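Weekend Builders Wanted: Come Help Us Test Backyard Patio and Garden Wall Kits

Posted 11/9/21 by Maya Fakhoury, Fellora Outdoor Living

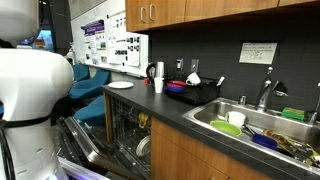 We're looking for 23 households to build one of our new dry-stack kits at home this January and tell us how it went. If you've been meaning to do something with that muddy corner behind the garage, please read on!

Fellora has sold pavers, edging and wall block out of the same yard for years, and most of what we know about our instructions comes from people phoning us halfway through a job. So this time we want to hear from you before the kits go on the shelf. Dima Farah and Nikola Malinowski have been drawing and redrawing the guides since spring (Nikola is on his fourth version of the corner page, and it's getting really good), and now they need people who didn't write them to follow them.

There are two kits in the test. The Briltora is a low garden wall, 23 inches high when finished, with a cap course. The Chidiac is a small square patio, 8 feet on a side, with edge restraint and jointing sand. Neither one uses mortar. Tell us which you'd prefer and we'll do our best to match you.

What you'd do

Prepare the base, build the kit over one or two weekends, and keep a short diary as you go. Scribbles are fine. Take photos at the end of each day, and please take some of the parts that went wrong, those are the ones we learn from. Afterward there's a phone call with Dima, usually under an hour, and a short visit so we can check levels and drainage.

Who we'd love to hear from

First-timers especially! You don't need to have laid a single paver. We'd also like a few people who have done this before and have opinions about gravel. You should be 18 or over, own your home or have written permission from your landlord, and live within 91 miles of our yard. The ground needs to be fairly flat and free of tree roots, and you'll have to get your utility lines marked before you dig. The wall kit weighs 1,128 pounds on the pallet, so please have a second pair of hands lined up.

What you get

You keep everything you build. We deliver the kit, base gravel and sand to your driveway at no charge, and we'll lend you a plate compactor, a rubber mallet and a four-foot level. If you get stuck, Dalal Azar is on the phone all weekend, and she has talked a lot of people through a crooked first course. Should the ground be frozen on your dates, we'll move you to a later slot.

How to apply

Send a few lines about yourself, a photo of the spot with a rough sketch of its size, and the kit you're interested in to Liesl Sutter at the Fellora front desk, or drop it all off at the yard. Couples, roommates and neighbors are welcome to apply together. Liesl will reply to everyone, including those we can't fit in this round.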